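How to Run an Open-Day Demo with Hand-Held Grippers

Trirnier opens its Mirudley office to visitors every April. The steps below are the ones we use for the gripper demo. Allow 14 minutes per group.

What you need

One pair of hand-held grippers per demonstrator
Head-mounted device, charged
Fonura recording software, version 250 or later
A clear patch of floor

Step 1. Put on the gear

Fit the head-mounted device first, while your hands are free. Tighten it until it stays put when you lean forward. Then pick up the grippers one at a time and check that the pads inside the jaws are clean. Dust on the textured pads makes small parts slip. 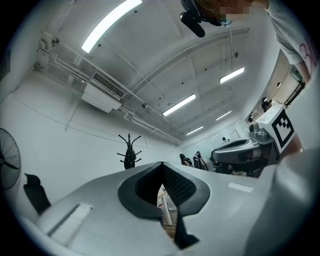 Step 2. Check the markers

Hold both grippers out in front of you, pointing forward, at chest height. Each one carries a block with black-and-white markers, and the patterns differ from left to right. If you have the grippers swapped, the software will report the wrong hand for the whole session. Look for the green light on each block before you go on. Keep sleeves and cables away from the marker faces.
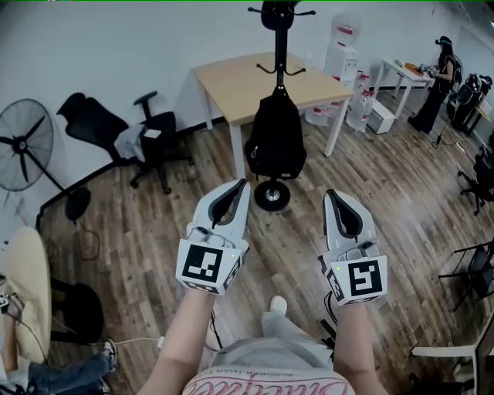 Step 3. Start the session

Open Fonura and enter the session code. For the open day it is 2669 in the morning and 1111 after lunch. Turn slowly in place once, then bring the grippers toward each other and move them apart again. Wait for the tone.

Step 4. Show the group

Open and close each jaw a few times before you pick anything up. Visitors like to look closely at the markers, so hold still and let them. Say what you are going to do, do it slowly, then repeat it at normal speed. If a visitor wants a try, stop the session first and go back to Step 1 with them.

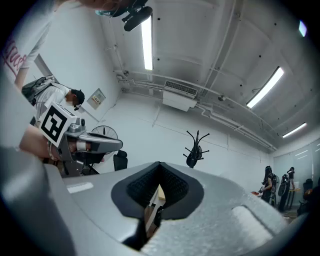
Rothe Workshop Notes, No. 14, p. 3

Step 5. Finish up

Stop the session before you lower your arms. Set the grippers down with the marker blocks facing up and take off the head-mounted device last. Wipe the pads with a dry cloth. Write the session code and the start time on the log sheet, and leave the sheet on the desk for the next demonstrator.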